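Gripper trials at Catwood: frequently asked questions

Last updated 13 April 2018

What are you comparing?

Two sets of gripper fingers, the Nel and the Stastum, on the same pair of arms with the same controller. The Nel has a stiff finger with a thin tip. The Stastum has a softer pad that bends round the object. We want to know which one copes better with small packaged goods.

Why toiletries?

Jirnton, who asked for the trials, pack travel and bathroom kits. Most of what they handle is light, shiny or wrapped in film, and a lot of it is all three. Wooden blocks and tennis balls would have told them very little.

What does the task look like?

Wrapped toothbrushes and small mouthwash bottles are shared between the tabletop and a black wire rack. The arms pick items up from the table and put them in the rack, or the other way round.

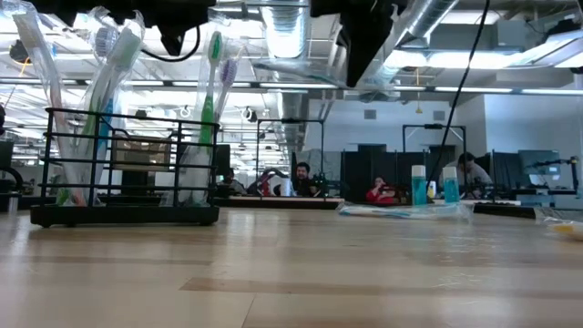
Wrapped toothbrushes in the rack, mouthwash bottles on the table.

Are the start positions always the same?

No. We change how many items begin in the rack and where the others lie. A fixed layout gives better scores, but it mostly tests whether the controller can repeat itself.

How many attempts have you made?

461 with the Nel and 276 with the Stastum. The gap is there because the Stastum pads arrived later. We only compare success rates within the same item and start position, so the totals do not need to match.

Which items are hardest?

A toothbrush lying flat in its wrapper. The film can slide over the brush, so the fingers may close on plastic and little else. Bottles are easier. They stand up by themselves and the cap gives the fingers something to stop against.

Does clear packaging cause trouble for the cameras?

Yes, more than we expected. Overhead lights reflect off the film and the depth reading drops out in patches. We tried 53 camera positions and kept the two with the fewest gaps. A view from low down at the side shows the height of the fingertips well but is poor for judging distance across the table — for that we use a second camera mounted higher.

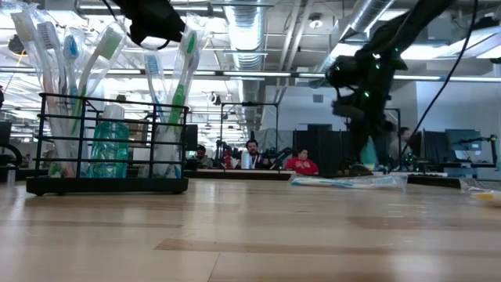

The rack brings its own problems. Its bars are thin, and once several packages are standing in it there is not much room left for a finger to open. For that reason we score placing separately from picking. A clean pick followed by a jammed placement counts as one success and one failure.

Can I use my own controller?

Yes, if it can send position commands and accept a stop signal. Please allow a day for setting up.

When will the full results be out?

We plan to publish in September, with the score sheets for each item.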